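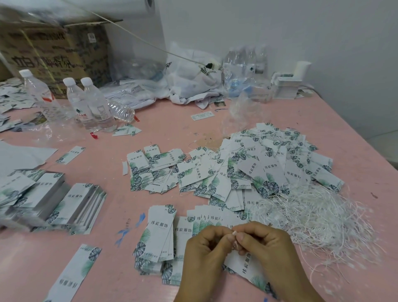
Junside Review, issue 87, page 34

The swing tag is the only part of a shirt I have ever removed with my teeth. It goes in the bin with its palm fronds and monstera leaves, and I feel nothing – which is a pity, as somebody had to get the string through the hole.

Pinch, poke, pull. Then the next one, from a heap the size of a sleeping dog.

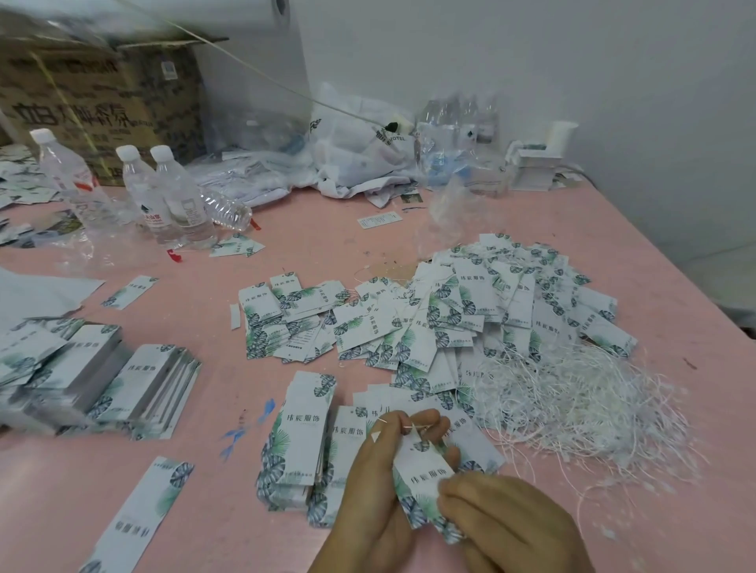 My last shirt cost £40 and its tag told me only that it was a shirt. I'd leave the string on the shop floor and print the price on the label. Failing that, I could at least find the scissors.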